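Tosum
Home | Work | Rooms | Vacancies | Contact

Room assistant (part time), Handbridge

Tosum is looking for a room assistant to look after the shared workroom at our Handbridge building. The post is for 27 hours a week over the winter season, starting in November, with a possible extension into the following year. Applications are open now and the closing date is 2026-05-30.

The workroom is on the ground floor. It is used for desk work, small meetings and practical sessions, often on the same day, and the furniture and leads get moved a good deal between one group and the next. The main part of the job is putting the room back in order so that the next people can sit down and start.

What you would do

Set out and clear the room between bookings, following the plan pinned inside the store cupboard door. Wipe the desks and tables. Sweep the wooden floor daily and damp mop it once a week, using the cleaner supplied and no other. Coil and tie leads that have been left out and return the spare ones to the Lykkegaard cabinet, which is labelled by length. Clean the whiteboard at the end of each day and put the magnets back on it. Check lamps and report any that flicker or lean. Enter faults in Zomik, our bookings system, before you leave.

You would also let in deliveries, keep the key list up to date and show new groups where things are. There is no telephone work and no cash handling.

What we are looking for

You should be tidy, punctual and able to work on your own. Some of the furniture is awkward to shift, and you will be bending and reaching for much of the shift. Experience in a school, library, office or village hall would be useful but we will consider people without it. You need to be comfortable with a simple bookings screen. Training on Zomik takes 2 mornings and is paid.

Hours and terms

Shifts are early or late, agreed a fortnight ahead. Paid leave is 30 days, pro rata, including bank holidays. There is a staff kitchen, a bicycle shed and a locker for each member of staff. Parking is limited and we cannot promise a space.

The room in use

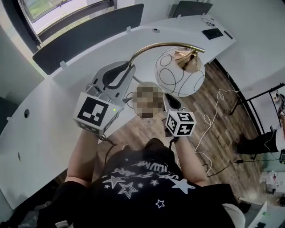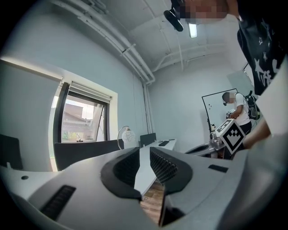

The assistant reports to the building office and works mostly while other people are busy in the room. Sessions are not stopped for cleaning, so a good part of the skill is choosing the moment. The white cable lying in loose coils on the floor near the lamp with the round white shade is an ordinary job of this kind: wait for a break, ask whether it is needed, then gather it up. The curved white desk, with its dark grey partition panels, stays where it is and should not be pulled out to sweep.

To apply, send a letter of no more than two pages to the building office, saying which shifts you could work and when you could start. Please include the names of two referees. We aim to reply to everyone. Visits to the room can be arranged beforehand, and we have set aside 32 places for these.

Contact the building office | Copyright Tosum | Back to top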